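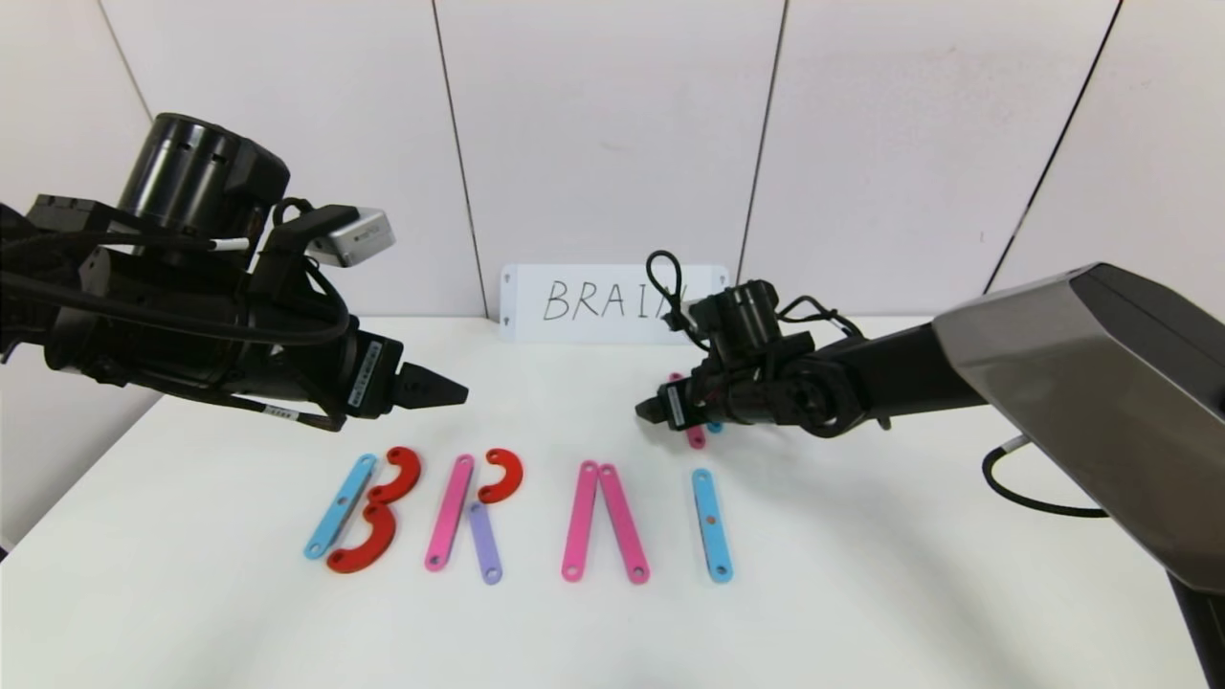
Meléndez Masters Swim Club | Members' Pages

I caught Brisa Quintero in the parking lot at six in the morning, which is when I catch everybody, and asked if she'd let me buy her breakfast and pester her with questions. She said yes to the breakfast. We ended up at the diner across the street for almost two hours, so I guess she was fine with the rest of it!

Brisa joined us in March after moving here from the coast, and if you've shared lane four with her you already know she doesn't slow down. What I didn't know is that she couldn't swim at all until her thirties.

"I could stand in water," she told me. "That was my skill. My kids were on the swim team and I'd sit up in the bleachers with my coat on, and one day my son asked me why I never got in. I made something up about my hair."

She signed up for a beginner class that same week. The pool was 18 meters long, an odd old thing in a basement (she still talks about the smell), and it took her a month to get from one end to the other without grabbing the rope.

"I cried in the locker room when I did it. Then I went back out and couldn't do it again. Two more weeks!"

These days she's up to 600 yards before the rest of us have our goggles on straight. She keeps a paper log in a spiral notebook, every length written down in pencil, and last year's total came to 1,637 lengths of freestyle plus a page of backstroke she refuses to add up. "Backstroke is for looking at the ceiling," she said, and stole one of my hash browns.

I wanted to know about the lake. Word had gone around that she'd done the crossing at Nernier, and she got a little quiet about it at first, then you couldn't stop her. The water was cold enough to make her teeth hurt. She swallowed a good bit of it, lost sight of her kayaker twice, and sang the same song in her head the whole way over.

"Which song?"

"I'm not telling you that for a newsletter."
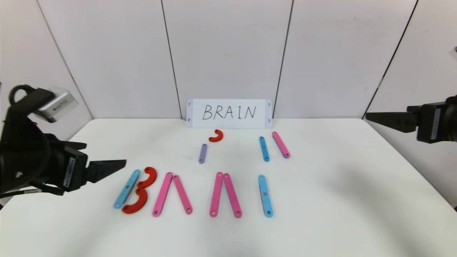 How do you keep from panicking in open water?
"I breathe out longer than I want to. If my chest gets tight I roll on my back, count to 20, and then pick one thing on the shore and swim at that."

She'd like to get a few of us out to the lake this summer, wetsuits allowed, nothing heroic. I said I'd think about it. She has already put me down for a spot, so if anybody wants to come and keep me company at the slow end, talk to Brisa by the kickboards after morning practice.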